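Bradano pauses kitchen robot roll-out after sink fault

For immediate release, Kesdale

We've had a bad few weeks with Druno, our washing-up robot, and I'd like you to hear about it from me as the person who runs Bradano before you pick it up second-hand.

In May we found a fault in the way Druno lets go of things over a sink. It's meant to lower a plate until it feels the bottom of the basin, check that the weight has come off, then open its fingers. On 8 occasions in our trial kitchens it opened them too soon. Plates dropped the last bit of the way, and 2 of them broke. One of the breakages left sharp pieces in a basin where somebody was about to put their hands. They spotted them in time and no one was hurt, but that was enough for me. We switched off every trial unit the same afternoon, all 155 of them, and they're staying off until I'm happy.

So what went wrong? We'd sent out an update that made Druno quicker (people kept telling us it was slow, and they were right!). To save time, it started trusting its own guess at how deep the sink was before it had felt anything. That guess is fine with a plain single basin in a light colour. Give it a dark double sink with one side deeper than the other and it can get in a real muddle, especially if there's already something sitting in there. It reads the depth of one basin, moves over to the other, and carries on as if nothing has changed.

We should have caught this ourselves. Our test kitchens all had pale sinks, and when we practised on the computer we used much the same thing over and over. I signed that off, so I can't very well blame anybody else for it. 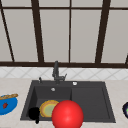

Since then the team has been busy building awkward kitchens on screen, and I've rather enjoyed watching. We've now run 496 fresh practice rounds with dark sinks, split basins, tall taps that get in the way, and odd objects left where you'd least want them. A plate leaning at an angle is a proper nuisance for a robot, and so is a shiny ball next to it, as the bright spot on the ball can throw out its sense of distance. Every time Druno lets go early in one of these rounds, we stop, look at the numbers and go again.

The repair itself comes in two parts. First, the old touch check is back, and it can't be skipped to save time. If Druno doesn't feel the basin, it doesn't let go. It'll hold on, stop moving and beep until someone comes over. Second, we're fitting a new pressure pad in the fingertips, made for us by Hämmerli, which gives a much clearer signal when a plate has touched down. Yes, it does make the whole job slower again. I can live with that, and I hope you can too.

If you've got a trial unit at home, please leave it unplugged. Don't try the update again and don't take the fingers off yourself (a few of you have asked!). We'll get in touch to arrange a visit, swap the fingertips and watch it do a full sink of washing-up before we go. There's nothing to pay. If Druno has broken anything of yours, tell us what it was and we'll replace it, even if it was only a chipped saucer.

I can't give you a restart date yet. We'll switch on our own units in Kesdale first, with our own crockery, and we'll put the results on the Bradano website whether they're good or bad.

Ends

Notes to editors: Bradano makes the Druno washing-up robot and is based in Kesdale. Questions about the pause can be sent through the press page on our website. Trial households should use the help number printed on the underside of their unit.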